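Skolitex Home Forum > Laundry and Linens > Sock storage: sort first or buy the box first?

bollimstead_rad
Started this after the holiday cleanup, so bear with me. We're a house of four and the socks have won. I have one deep drawer per person and everything in it gets dumped on top of everything else. My sister-in-law swears by those long divided boxes, the ones with narrow slots. I looked at the Costov one and a cheaper one from Lekota. Before I spend anything, do people sort by color, by length or by person? And do you fold, roll or ball them?

I don't want a system that takes an hour a week. I want to be able to find two black socks that match in the morning.
-- Radwa

lungile_n
By length. Ankle socks in one slot, crew socks in the next, long ones at the end. Color doesn't matter much when you can look down into the box and see what's there. When I sorted by color I kept pulling out one crew and one ankle and not noticing until I had my shoes on.

Don't ball them. It stretches the cuff.

kwon_geumok
I disagree with Lungile about color. Black and navy are the whole problem in my house, and length doesn't help with that at all. I sort on a white table in daylight. Under the kitchen bulb I can't tell black from navy, and at the window I can.

I'm with you on not balling them. I lay the pair one on top of the other, fold the toe up to the cuff and stand it in the slot.

busi_nd
How many slots do you need though? I bought a box with 43 little squares once and it was useless. Adult socks didn't fit, and I ended up keeping buttons in it.

kwon_geumok
Five is plenty for one person. Long narrow ones, so you can line the pairs up front to back. Mine go white, light blue, gray, red, black. If a color takes over its slot you have too many of that color.

lungile_n
Or you wear that color a lot. I have over 8 pairs of plain black and I use every one of them.

busi_nd
A sorting table, with the socks loose. 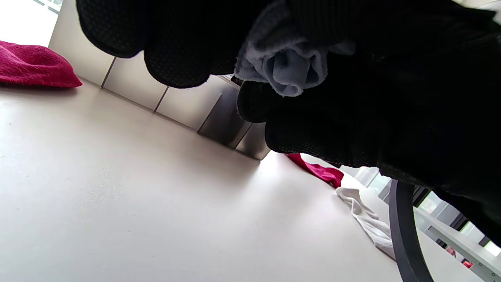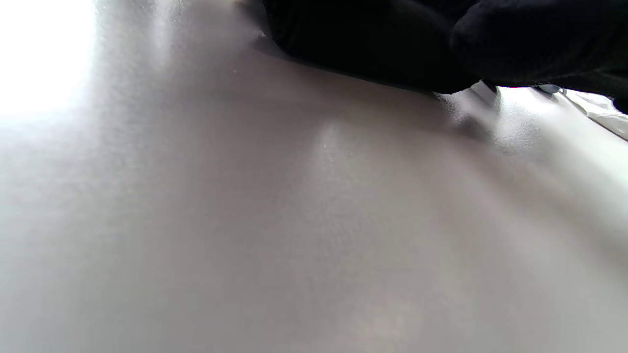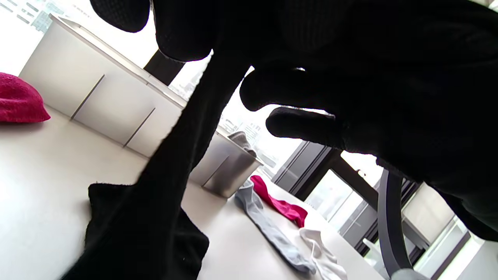
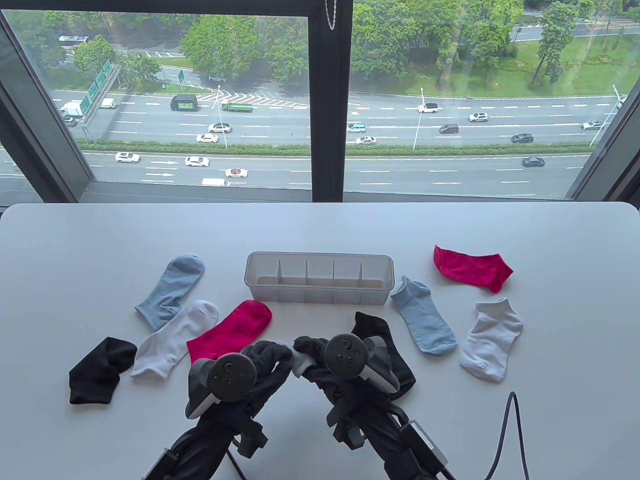 What I do is spread everything out before a single sock goes into the box. Ankle and crew together, all colors, with no piles. Then I pick one sock and look for its partner. If I find it, the pair gets folded and set to one side. If I don't, the sock goes back down and I take another one. The box stays empty until the pairing is done, or I start filling slots with singles and telling myself the other one will turn up.

bollimstead_rad
That makes sense to me. I've been pairing straight out of the dryer with the basket on my knees, and half of it slides onto the floor.

What do you do with the singles at the end?

busi_nd
They go in a cloth bag on the back of the door. I check it every couple of washes. Anything that has been in there since September gets cut up for rags.

shireen_h
I'll be the one to say it. You can skip all of this. I threw out every sock in the house, bought one kind in one color for each person, and now they go in the drawer loose. No box, no table, no bag on the door. It takes me a minute.

kwon_geumok
That works if you only wear one kind. I need thick ones for work and thin ones for dress shoes, and my daughter won't wear plain anything.

shireen_h
Then two kinds. It's still less than what you're doing.

lungile_n
Throwing out good socks to save time is a waste, in my opinion. You could have switched over as they wore out.

shireen_h
I gave the good ones away. They weren't thrown in the trash, I worded that badly.

bollimstead_rad
Okay, I don't think I can talk three other people into one kind of sock. I'm going to spread them out on the dining table first and see how many pairs there really are, then measure the drawer. Does anyone know if the clear-ish boxes hold up? The fabric ones I've had sag in the middle.

kwon_geumok
Plastic holds up fine. Measure the inside of the drawer and check the height too -- the last one I bought fit lengthwise and then the drawer wouldn't close over it. Keep the receipt until you've tried it with the socks in.

bollimstead_rad
Will do. The tape measure is in the garage somewhere, so probably tomorrow.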